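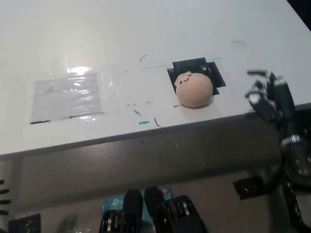
Unit 4. Marking Out Shared Work Surfaces

A work surface that is used by more than one group needs reference positions that can be found again without measuring. A reference position is a place on the table to which an object is returned between trials, so that two trials can be compared. It can be given as coordinates from a corner, as a taped marker, or as a line drawn directly on the surface. The three differ in how long they last and how easily they are read. On a white tabletop, a black square taped under a pale pink ball can be read at a glance from standing height, while a short teal-green stroke near the front edge has to be looked for. The ball covers only part of the square, so the corners stay in view and the placement can be checked with the object still in position. This is the property wanted in any marker for round objects.

4.1 Terms

Marker: an area of tape or film fixed to the surface.
Stroke: a short line drawn on the surface with a pen.
Residue: anything left on the surface after a marker or stroke has been removed.
Stray mark: a scuff, hair or smudge that was never intended as a reference.
Home position: the marker on which an object stands at the start of a trial.

4.2 Choosing a marker

Size. The marker should extend past the footprint of the object on all sides. For a ball, the footprint is the contact patch, but the marker must be sized to the full diameter, or it will be hidden when viewed from above.

Contrast. Black on white is the default in this course. Gray on white is acceptable under even lighting. Avoid pale colors on surfaces that have already picked up a tint from old pen ink.

Outline. A straight edge gives an orientation as well as a location. Squares built up from overlapping strips tend to get stepped edges where the strips do not line up. A step is harmless for location. If orientation matters, take it from the cleanest edge and record which edge was used.

Surface finish. Clear film protects what lies under it but reflects overhead light. A wrinkle in the film moves the reflection to places that are hard to predict. Flatten film from the center outward with a card, and replace it if the wrinkles cannot be worked out. Do not lay a second layer over the first.

4.3 Choosing an object for placement exercises

Balls are used in the first exercise since they have no stable orientation of their own. A plain ball shows where it is but gives no information about how it has turned. A ball with a printed or drawn face shows both: note the direction of the eyes and mouth before and after the trial. Report rotation in words (face up, face toward front edge, face left) unless the sheet asks for degrees.

4.4 Pen strokes

Strokes are quick to make and easy to lose track of. Each group must list its strokes on the surface log with color and purpose. Strokes without an entry are treated as residue and may be wiped off by the next group. A faint line that passes behind or under a marker should be logged as older than the marker, with the word "presumed" added if no earlier entry exists.

4.5 Stray marks

Thin curved marks are the usual difficulty. A hair and a scuff look alike from a distance. Brush the mark lightly with a dry cloth. If it moves, discard it. If it stays, enter it as a scuff and leave it alone. Smudges are entered by region only (left, center, right).

4.6 Exercise

Work in groups of 2. Time allowed: 74 minutes.

a. Draw the surface at your station on the grid provided, 19 columns by 16 rows. The front edge of the table is the bottom row.
b. Enter every marker, then every stroke, then every stray mark, in that order.
c. Place the ball on its home position and note the direction of the face.
d. Exchange grids with the group at the next station. Using only their grid, find their home position and state whether any entry is missing.

Stations are named Brikia and Horobets on the room plan. Write the station name on the grid before starting. Grids without a station name will be returned unmarked.

Reading for the next unit: Fliditus course reader, chapter on adhesive residues.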